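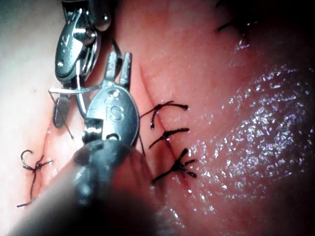 Razia Talpur, asked in the student newsletter what first-years find hardest, said it was tying off, and that most of them pull the second throw far too tight. Her answer is often quoted in descriptions of the Pristell Suturing Project, a student project in robotic surgery run by the engineering and health faculties at Fultley.

The project teaches wound closure with paired surgical instruments and records each exercise for later use in automation work. Students work in pairs and swap roles partway through a session. Interrupted stitches are taught first, each one knotted and trimmed before the next is started.
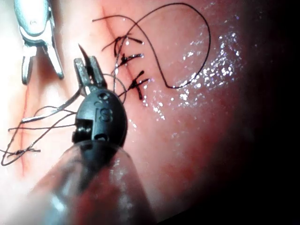

Running stitches are left to the second term. By then students are expected to manage a long thread without snagging it, a skill the course notes treat separately from needle handling. A full recording block lasts 72 minutes, setup included.

Recordings are labelled by the students themselves using Planov, a program written by an earlier group. It divides a stitch into 11 steps, from picking up the needle to cutting the tails. Babar Orakzai rewrote the labelling guide after markers kept disagreeing over where a needle pass ends — the current version counts it as finished once the needle is clear of the tissue.
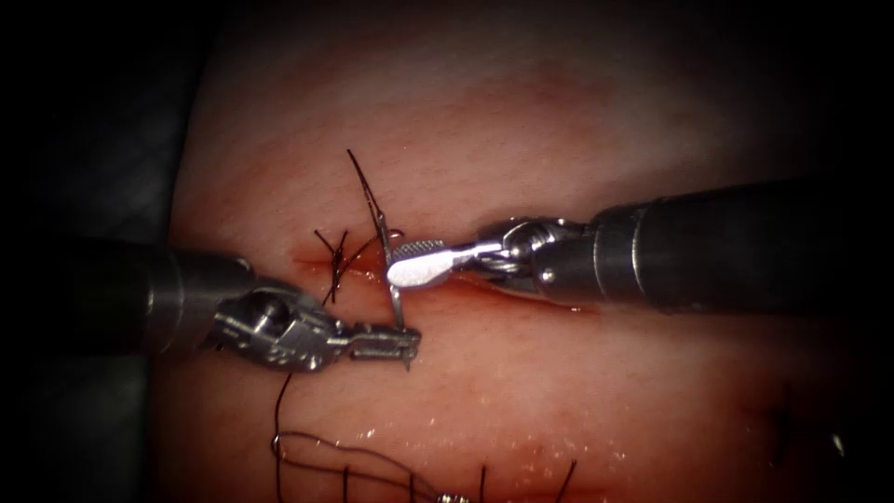
The collection held 3288 labelled stitches on 27 April 2026. Failed attempts are kept and tagged by fault, the commonest being a dropped needle.

Final-year students may enter the Castaño Prize, held each May, in which teams program one step of a stitch to run without an operator. Entries are judged on accuracy first and speed second.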